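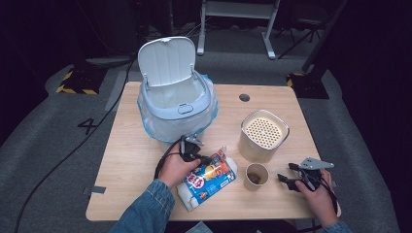 I have a firm view on tabletop bins, and my sister-in-law Ekua is tired of hearing it. A table that people snack at needs its own little bin, up on the table, with a lid. Ekua thinks that's disgusting. Rubbish goes on the floor, she says, and food goes on the table, and she won't have the two meeting.

But think about what happens at four in the afternoon. You finish a coffee, there's a brown puddle left in the bottom of the paper cup, and the kitchen bin is all the way over there. So the cup stays. Then the empty snack box stays to keep it company, and by evening you've got a whole village of the stuff and you're eating your tea on the sofa (guilty!).

I got through 30 years of this before I bought a small push-button bin, a Trendo, and I'm a changed woman. Press, lid up, in it goes. Always put a liner in and fold it well over the rim. Yes, it looks a bit scruffy hanging down the outside — I've stopped caring. A bin with no bag is a bin you have to scrub.
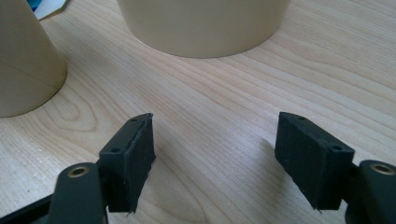

And oh, the pleasure of getting back to bare wood! I could look at a clear bit of tabletop for ages. You notice the grain again, all those wavy lines you paid for and then buried under wrappers.

Hae-won next door has gone the other way and empties everything into one big bin in the hall once a night. It takes her 20 minutes and she grumbles through every one of them. I've offered to lend her mine. She says she'll think about it, and Ekua says she should say no.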